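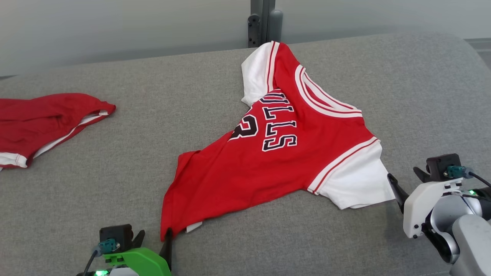 A lab that records only clean folds will end up with a system that can handle only clean folds, according to Sequeira, where the garment handling project at Satville has moved to a new recording plan. The company said its operators now start each example with the clothing dropped on the work surface in no set position, and that failed grasps are kept in the file and marked as such.

The project, run jointly with Prumidberg, collects examples of two-arm folding by remote control. An operator guides both grippers through the task while the system stores joint positions, gripper opening and camera views on a shared clock. Each example ends when the operator signals that the garment is folded, or after 139 seconds, whichever comes first.

Under the plan in use since May, each garment is recorded 100 times. Sports jerseys were added to the set in October 2022. Sequeira said printed lettering and trim give the vision model more to work with than plain cloth does, but that large prints can also mislead it when a crease hides part of the design. Sleeves remain the most frequent cause of a restart.

Examples are checked in batches of 20. A reviewer plays back the camera views and rejects any recording with a dropped data stream or a gap between video and arm position. Rejected recordings are repeated with the same garment.

Sellance, which trains the folding model, receives the accepted batches and holds back six garments from training to test the model on clothing it has not met before. Results on the held-back garments have not been released.

Prumidberg said the file format and the operator instructions will be published once the jersey recordings are complete. Trousers are next on the list, followed by items with zippers. No date has been set for either.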